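April, half past ten at night

I finished the top! The whole quilt top, every last seam, and I am so pleased with myself that I've had to come and write it down before bed even though my eyes are going funny from the lamp.

Well, almost finished. There's still the border to think about. But the squares are all joined, 186 of them, and when I held it up by two corners it hung like a real thing and not like a heap of pieces pretending. I started it back in the winter with a bag of remnants from Zasetti (the shop by the canal with the bell that sticks) and I truly thought it would end up in the cupboard with the knitted sleeve and the half a rug.

The kettle has been on more times than I can say today. I began straight after breakfast meaning to do one row, then I did another, then I looked up and it was gone two and I hadn't had lunch. Cheese on toast, eaten standing up, well away from the fabric.

Row 9

Row 9 has been my enemy for weeks. I'd pressed the seams the same way as the row above, so nothing would sit flat where the corners met, and I'd been avoiding it by tidying thread. This morning I unpicked the lot and turned the seams the other way, and it went together like a zip. All that sulking over one hour's work! I'm writing this here so I remember it next time: odd rows press left, even rows press right. Odd left, even right.

I did find three squares in the wrong place afterwards. I've decided two of them can stay where they are. The third had two dark greens side by side and I couldn't have slept, so out it came.

Colours

Oh, I've been having such a lovely time with colours. I'd planned a cream border, very sensible, because the pattern book said cream. But then I started looking at what else I like together and went round the house being greedy about it. The yellow jug against the blue tiles. The rust on the garden gate with the moss coming up behind it. Pink cloth, bedding most likely, with a pale blue and cream check and something turquoise all crumpled across it, and that one stopped me, because I'd never have put pink and turquoise side by side on purpose and I think they're glorious. 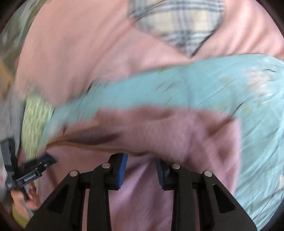 What I need to buy

So now I want a turquoise border, with a thin line of check just inside it. I measured twice and I need strips 28 centimetres wide if I'm going to fold them over to the back, which seems a lot but I like a fat edge on a quilt. Zasetti only had a sort of swimming-bath green when I last went in. Reltach might be better, they do the plain cottons on big rolls, and I can get the bus there and stop for noodle soup at Vũ on the way home. That's the real reason for going, if I'm truthful.

Also wadding. Also another 200 pins, as mine have gone wherever pins go (I found one with my heel on the landing, so that's one accounted for). And a new blade for the cutter - the old one has started chewing.

Other things

Rain until four, then the most beautiful yellow light over the allotments. Broad beans are up. Didn't ring the dentist. Must ring the dentist.

My shoulder aches from the ironing but it's a nice ache. I've left the top folded over the back of the armchair and I've been in to look at it twice since supper. Bus goes at ten past nine if I want to be at Reltach when it opens, so bed now.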